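Ledesma Robotics Lab open day – frequently asked questions
Last updated 7 Oct 2018

When does the demonstration run?
Sessions start on the hour from 10 a.m. Each takes 11 minutes, followed by questions. The last one starts at 4 p.m.

Do I need to register?
Groups of more than seven should write to Marisol Pacheco, who handles scheduling. Single visitors can walk in. The demonstration room holds up to 90 people. When it is full, the door is closed until the next session.

How do I get to the lab?
Enter the Tenance building from the Budiseck Street side and follow the signs to room 385. The elevator is to the left of the front desk. Parking behind the building is free on open days.

What will I see?
Two arms on a shared rail packing toiletries into a shallow cardboard box on a table. The task is called Skundska on the program, after the software that plans the motions. Items are picked one at a time and set down in the box.

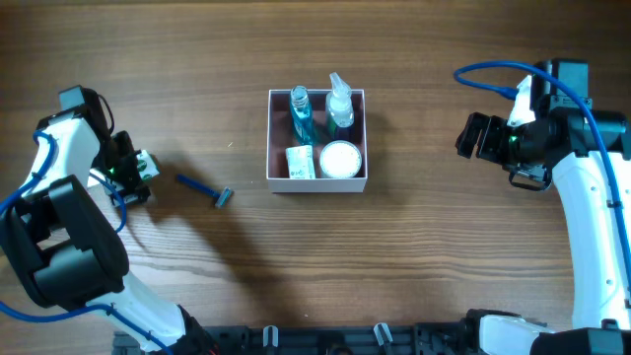
Packing task: left gripper holding a small package, right gripper open.

Why toiletries?
They differ in shape, weight and surface. A clear bottle is harder to locate than a printed carton, and a trigger sprayer has few good places to grip. A razor lies almost flat on the table, so the fingers have to come in low.

Are the arms remote controlled?
Not during the public sessions. An operator starts the program and can stop it at any point. Manual control is shown separately in the afternoon, on request.

What happens if an item is dropped?
The operator pauses the run, puts the item back and restarts from the last completed step. Drops do occur, mostly with round containers.

How close can visitors stand?
Behind the yellow line on the floor. Please do not reach over the table, even when the arms are still – a paused arm is under power.

May I take photos or video?
Yes, without flash. Flash interferes with the cameras used to locate the items.

Can I bring my own object for the robot to pick up?
No. Objects are measured and tested before they are added to the set. Suggestions can be left at the front desk.

Is there another open day?
The next one is planned for March. The schedule will be posted on this page.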